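June
By the Nenell newsletter desk

The two-armed machine at Neltunent has one technician assigned to it, and she says most of her week goes to cables.

"People ask about the software," she said on Tuesday at the workshop in Buloston. "I spend my time on strain relief. If the lead to the wrist is too short, it pulls at the plug when the elbow folds. Too long and it snags on a door handle."

She leaves a loop of slack over the left elbow and checks it every 5 hours of running. The log stood at 2,819 hours when we spoke. The grippers come off for cleaning at around 750.

"Hair and crumbs get in the jaws," she said. "You brush them out and check the bolts. Then you close them on a gauge block and see if they meet square."

The arms are calibrated as a pair, a routine she learned at Arumugam, where she worked on packing cells. Each arm goes to a set of known points and the offsets are written down by hand — she keeps a paper copy as well. The right arm has needed one new joint housing, at 447 hours.

Doorways are harder on the machine than open floor, in her view. "The wrists end up close together and you have to watch the clearance. I set the speed down before it goes near one."

Her advice to anyone taking over such a machine was to label both ends of every cable before unplugging anything. 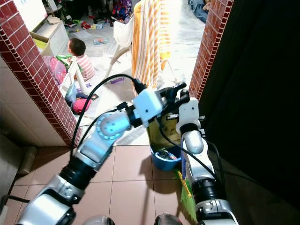 The two arms at a tiled doorway, with the cable looped over the left elbow.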